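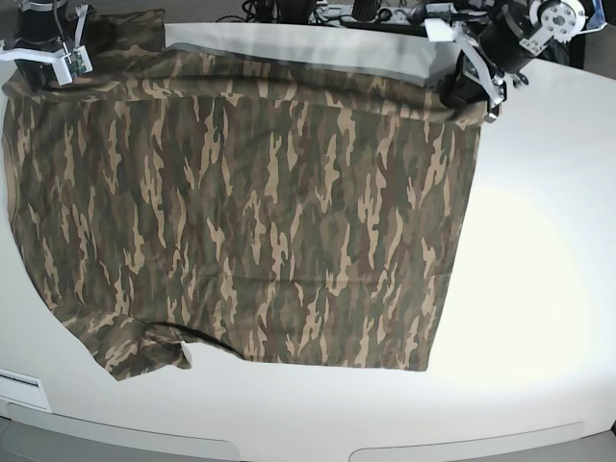

Forums > Laundry and Clothing Care > Fading and Dye

Does the vinegar soak do anything for camo?

fencepost_dan
Jul 5, 2024

My brother-in-law swears you have to soak new camo in white vinegar overnight before the first wash or the greens go gray. He says it "sets the dye." I've heard the same about salt. I have never once seen anybody show a before and after that wasn't two different shirts in two different rooms. Has anyone here tested it, or are we all repeating what our mothers said?

quietcycle

I do it with everything dark and my darks stay dark. One cup per load. Costs next to nothing so I don't see the harm.

fencepost_dan

Right, but do you have a dark thing you didn't do it to? Your darks might stay dark anyway.

quietcycle

No, why would I ruin one on purpose?

millrat50

I worked in a dye house for 17 years. Vinegar is used WITH certain dyes, acid dyes, on wool and nylon, with heat, while the dyeing is going on. Your camo shirt is most likely cotton or a cotton blend and the pattern was printed on and fixed at the plant. By the time you buy it the color has either bonded or it hasn't. Soaking it in a bucket is not going to change that. Same goes for salt.

What you see running out in the first wash is loose dye that was never attached. It was going to leave one way or another.

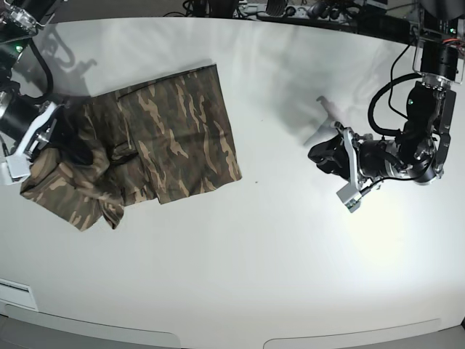

And with a multicolor print you also have to remember the colors don't all wear at the same rate. The dark brown and black can hold up while the green drops off, so people say the whole thing faded when it was really one color. Look at the seams and under the pocket flaps if you want to see what it started as.

bluebucket

Then why did my Nalley work pants stop bleeding after I soaked them? I did two soaks and the water in the second one was clear.

millrat50

Because the first soak rinsed out the loose dye. Plain water would have done it too.

bluebucket

You don't know that. You weren't there.

millrat50

Fair enough. Try it with plain water on the next pair and tell us.

hollis_creek

I'm with the mill guy on vinegar but I'd like to hear from anybody who believes in these "color guard" detergents. I paid extra for the Mundance one for most of a year. The bottle says colors stay bright for 50 washes. Compared to what? It doesn't say what fabric, what water, or whether there was a dryer involved. I went back to the cheap stuff last December and can't tell which shirts had which. 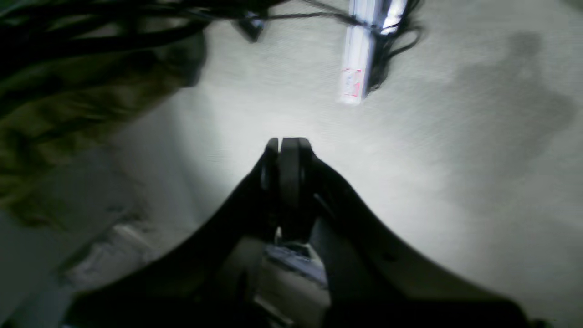 porchlight_t

The cheap stuff might have brighteners in it, and that is a real thing you can check. Optical brighteners make white look whiter and they put a bluish cast on olive and tan. Read the back of the jug. If I cared about a camo shirt I'd skip anything with brighteners long before I'd worry about vinegar.

hollis_creek

OK, that one I buy. I have a black light in the garage and my old hunting shirt glows like a bar sign next to a new one. Whether it LOOKS any different in daylight I couldn't swear to.

Nikzad_fan

Nobody has mentioned the sun? I hang everything on the line and the shoulders go first. I own a Nikzad jacket that has had maybe three washes in its life and it's pale as anything on the side that faces the truck window.

fencepost_dan

That's the first answer here that comes with its own comparison. Same jacket, two sides.

quietcycle

So now we're not supposed to use a clothesline either?

Nikzad_fan

Turn them inside out. I still use the line.

bluebucket

Dryers are worse if you ask me. Look at what's in the lint trap – that's your shirt. Heat and rubbing, every load.

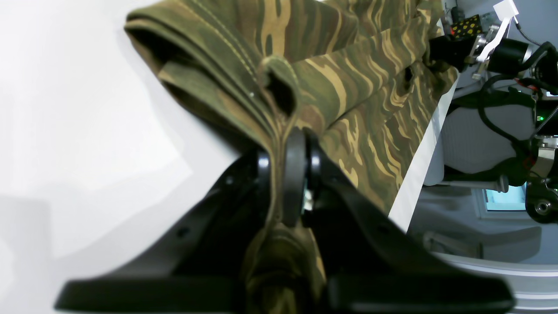
You can see it on any folded hem or cuff too, the very edge of the fold goes light before the flat part does. No vinegar in the world fixes that, I'll admit, because the fiber is roughed up. I still think the soak helped my pants.

millrat50

Agreed on the hems. Abrasion gets blamed on dye all the time. Inside out, cold, short cycle, and don't stuff the drum. I'd put my money there before any additive. And please don't pour vinegar in the same load as bleach, ever. That makes chlorine gas.

raltance_rd

There's a Raltance powder that claims 500 washes, just so hollis has something new to be mad about.

hollis_creek

500! I won't own a shirt that long.

fencepost_dan

I'm going to try this properly. Old cotton bedsheet won't do, so I'll buy two of the same camo tee, same size, cut a tag off one so I know which is which. One gets the overnight vinegar, the other gets an overnight plain water soak. Same washer loads after that, cold, inside out, both dried flat in the basement. 20 washes.

porchlight_t

Have somebody else cut the tag and not tell you which. Otherwise you'll see what you want to see.

fencepost_dan

Good point. My wife can do it, she thinks this is stupid either way.

quietcycle

Two shirts isn't much of a test. What if one was just printed better?

fencepost_dan

Then buy four and join in.

quietcycle

I'll stick with my cup per load, thanks.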